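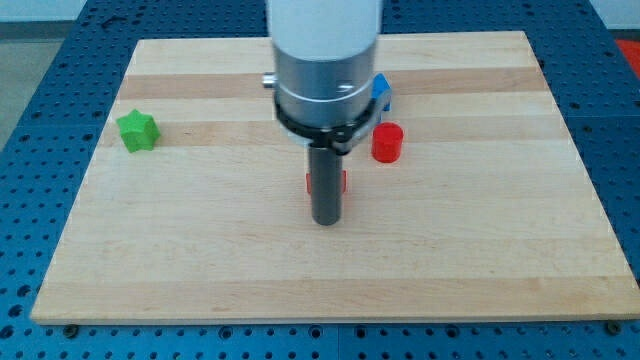

How many pushing demos before the policy stops guessing?

Posted by Euan Yule, Friday, 6:40

We're collecting teleop demos for a block pushing task. The arm has a plain cylinder for a tool, so all it can do is shove. Colored blocks on a maple board, screwed down to a perforated table. Instructions are things like "push the green star to the red cylinder."

I have 534 episodes so far. The trained policy heads for the right block most of the time, then leans on it slightly off center and chases it around the board like a man trying to pick up a dropped contact lens. The star is by far the worst. Do I grind my way to 1000, or is something wrong with the ones I've got? Two operators, 6 demos per layout, one fixed camera.

Thaddäus Brunner

Look at your layouts before you record anything else. At 6 demos each you have fewer than 90 layouts, and I'd bet the star is on the left in most of them. People put things back where they found them. We had the same problem on Thevar and ended up having a script print the start positions, which the operators hated.

Also, are you throwing out the demos where the operator misses and has to go back around? Keep those. If every example is a clean push, the policy has never seen a block slide off the tip and has no idea what to do about it. I recorded 70 episodes starting from bad contact on purpose and they helped more than the previous month's work, a fact I did not enjoy putting in the April report.

Roswitha Reisinger

What he said, plus check whether your two operators go around obstacles the same way. Ours didn't. The policy averaged them and drove straight through the middle.

Hubert Zaugg

more data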